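My Morning Inside the Windmont Leather Workshop

I've been carrying the same Windmont tote since college, so when the house announced an open day in April I signed up before I'd even checked how far the drive was. (Far. I left at 5:30 with a thermos and a very optimistic playlist.)

The workshop sits behind a garden center, in a long brick building that used to make curtains. There's no sign on the road, just a small enamel plate by the door, and I drove past it twice. Inside, they handed us cotton aprons and a paper cup of really good coffee, and a tall man called Myroslav Pylypenko introduced himself as our guide. He runs the cutting room and has been there long enough to have cut the leather for my bag, which I of course made him look at. He turned it over, ran a thumb down the side seam and told me I should be using more conditioner. Fair!

The cutting room was my favorite, and I'd have stayed all day. The hides come in rolled and get spread out under bright lamps, and somebody goes over every one with a silver pencil, circling bug bites, scratches and stretch marks. The neck end is used for straps and linings, and the smooth part along the back goes to the front panels. A full calfskin might give you two of the large totes if you're lucky. We each got to lay paper patterns on a reject hide and try to fit in as many pieces as we could. I got seven. Myroslav moved three of mine and made it nine, without saying a word.

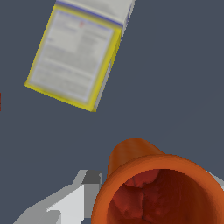 After that we went up to the design floor, where they're working on the new collaboration. If you follow this kind of thing you'll already know that Windmont has paired up with Paora Rakena, who paints those huge foggy harbors, and the capsule is called Drultetti. I'd been a bit grumpy about it when it was announced, because artist bags so often look like museum shop umbrellas, but in person I changed my mind almost right away. The paintings are broken up so you only ever get a corner of one. On the small crossbody there's just a band of gray water and a bit of rope. The big weekender has the most color, a streak of rust red down one side, and I wanted it very badly until I heard the price, which is $2417. I put it down gently.

The wallet is $940 and I didn't even pick that one up.

Rosalba Zuccaro, who heads design, had spread the early trials out on a table for us to handle. The first round was printed straight onto finished leather and it cracked at the folds, and she bent one back and forth so we could hear it. They ended up printing on undyed leather and sealing it afterward, with a finish from a little mill named Ghasemi that they've bought from for years. It took them 131 samples to get the gray right. She said the gray nearly ended her friendship with Paora, and she was only half laughing.
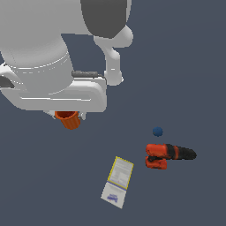

Is every bag in the collaboration the same?
The patterns are fixed, but the printed leather is cut by eye, so the painting lands a little differently on each bag and no two match exactly.

I got that from Rosalba on the stairs, and she added that you can't ask for a particular section. You get what you get. There's apparently a customer who has already bought two crossbodies hoping for more rope.

Lunch was on trestle tables in the yard, bread and cheese and a tomato salad, and I ended up next to Bo-ram Koo, who writes a newsletter on vintage handbags and had come wearing a Kullix frame bag from her grandmother. We talked clasps for an hour. She thinks the hardware on the new line is too light and I think she's wrong, but then she did the click test on mine and on hers, one after the other, and okay, hers sounds better.

The afternoon was stitching. Each of us got a wooden clamp to hold between the knees, two needles and a strip of leather with the holes already punched, and Yannick Guérin came around to show us saddle stitch. One needle goes through from the front, the other from the back, same hole, and you pull both ends evenly. It sounds so easy. My first few inches leaned in every possible direction! Yannick told me I was pulling hard on the right and being polite on the left, and once I'd heard that I couldn't stop noticing it. By the end I had a key loop that I'd call wearable from across a room. The weekender has 1253 of those stitches in it, all done by one person, and after an hour with my clamp the price bothered me quite a bit less. 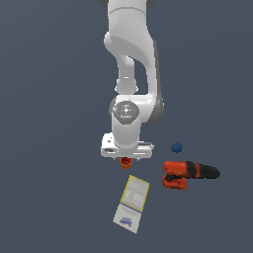 The last stop was the repair bench, and I wish we'd had longer there. Bags come back with broken zippers, chewed handles, pen explosions. They'll replace piping and handles on anything they made, however old, and they keep a wall of thread in colors that were discontinued ages ago. I asked about the worn corners on mine. It's a six-week wait at the moment, and they'd rather re-dye than patch if the leather underneath is still sound. I almost left it with them on the spot, but then I'd have had to carry my things home in the apron.

A few practical bits if you're thinking of going. Booking is through the Windmont site and places go fast. Wear flat shoes, the stairs to the design floor are steep and open at the back. Photos are fine in most rooms but ask at the design tables. There's a small shop by the exit with offcut card holders and bundles of scrap leather, and I bought two bundles with no plan for either. The parking lot is shared with the garden center and fills up by ten, so I came home with a rosemary plant as well.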